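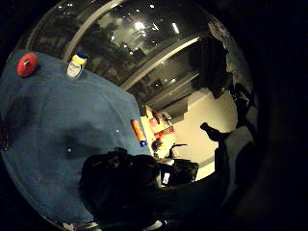
Last modified: 15 Dec 2019 by W. Chambi

HOME AND WORKSPACE ORGANIZATION
Unit 2 handout: Small things on a table

Read this before the practical. It replaces the November version, which had the Trullia reading listed under the wrong unit.

1. What the manuals claim

Most of the reading for this unit comes from people selling a method. The Trullia booklet says a surface should be cleared "to zero" every evening. Liapis wants items grouped by use. Mornau wants them grouped by size, tall ones at the back, and calls this restful. All three come with before-and-after pages, and in every one of them the before page is darker than the after page. I would like you to notice that.

I have no quarrel with clearing a table. My quarrel is with the evidence. The Trullia booklet reports that clearing an ordinary table took its testers 17 minutes, and it doesn't say what was on the table, how many people were clearing, or where any of it went. Moving a pile to a chair would count.

2. Sorting by use

Take the sort of thing a table collects: a round red lid or disc, a little bottle with a yellow cap, an orange tube with a blue end that might be a marker. Liapis would have you ask what each one is for. Fine, if you know. A lid without its jar has a use only if the jar turns up. A marker belongs with the pens unless it's the one used for labeling food, in which case it belongs near the food, and now you have two homes for markers and a rule that needs a footnote.

Edith Echeverri's objection in class was that people sort by use without being taught, so the method is taking credit for a habit. I think she's right. Arif Uddin thought a beginner still needs it written down. Maybe, though I have yet to see it make much difference in the practical.

3. Decorative items 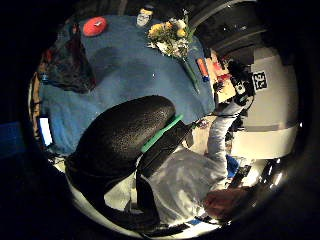
Fig. 2. Flowers, small bottle and red disc at the top of the blue cloth; a long stem runs down beside the orange tube.

Flowers embarrass every one of these systems. Zero-surface people have to make an exception for them, and once there is one exception there will be a figurine, and then a candle. Mornau's tall-at-the-back rule assumes the stems will stand up. A bouquet lying flat takes up the length of its stems, so measure that before you give it a place.

Cloths get one line in the Ernico guide: "A cloth unifies." It may. It also creases, and small objects don't stand well on a crease. If the cloth has to be straightened, everything on it has to come off first, so do that job at the start. Fidelina Ríos suggested leaving the cloth off until the sorting is finished. Try it both ways and write down which you preferred.

4. Cloth and metal together

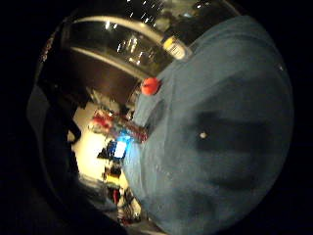 The usual advice is to keep textiles away from kitchenware, and the usual reason given is hygiene. For food preparation I accept that. For a bowl that only ever holds keys I don't, and the guides never make the distinction. A more practical complaint is that fabric hides things. Anything flat and light, a tag or a folded receipt, can slip under a fold and be missed when you wipe down. Lift the cloth and look. Ernico spends 71 pages on storage boxes and doesn't say this once.

5. For the practical

Work in pairs. Choose one method and follow it to the letter, including the parts you think are silly. Note every point at which the rule gives no answer, and what you did there. Don't stage a messy "before."

Kevin Ñahui has the sign-up sheet. Write-ups are one page. I'll mark down any sentence with the word "calming" in it unless you can say who was calmed and how you know.

Reading: Liapis, the chapter on tables; Trullia booklet, p. 155 onward (skip the testimonials).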